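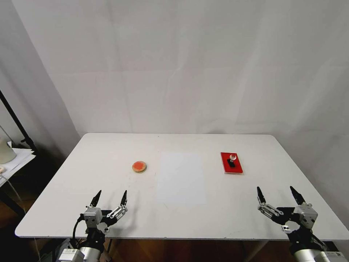 Item 3: white table with disk and translucent sheet.

Kershaw Building Users Group
Minutes of meeting, 2026-01-17
Chair: Xuân Phí

1. Previous minutes
Accepted with one correction: the boiler contract is with Brundero, not Prolex.

2. Heating
Brundero replaced the return valve on the second floor. The fault code has not come back. Invoice received for $2,435, of which $886 is parts. The chair queried the call-out charge. Payment held until Brundero supplies a time sheet.
Action: Xuân Phí to request time sheet.

3. Room bookings
Bookings under 30 minutes will no longer be taken through the Ukent system. Existing short bookings stand until May. Tables are to stay in their assigned rooms. Two requests for extra storage were deferred.

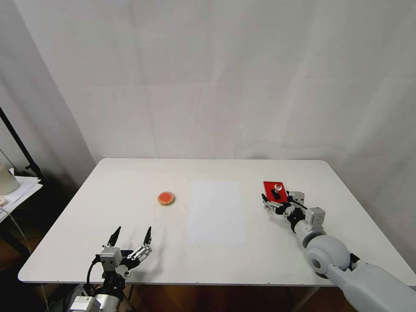
Table in position, dark wooden floor, white fabric backdrop.

4. Parking
Permit numbers remain capped at 80. Prolex has asked for an additional loading bay on the north side. The meeting did not support this, as the bay would block the bin store. Prolex may resubmit with a drawing.

5. Windows
Drafts reported in the stairwell. Seals to be checked before any quote is sought. No budget line at present.

6. Any other business
The side door closer is slamming again. To be adjusted with the fire door checks.

Next meeting: date to be circulated.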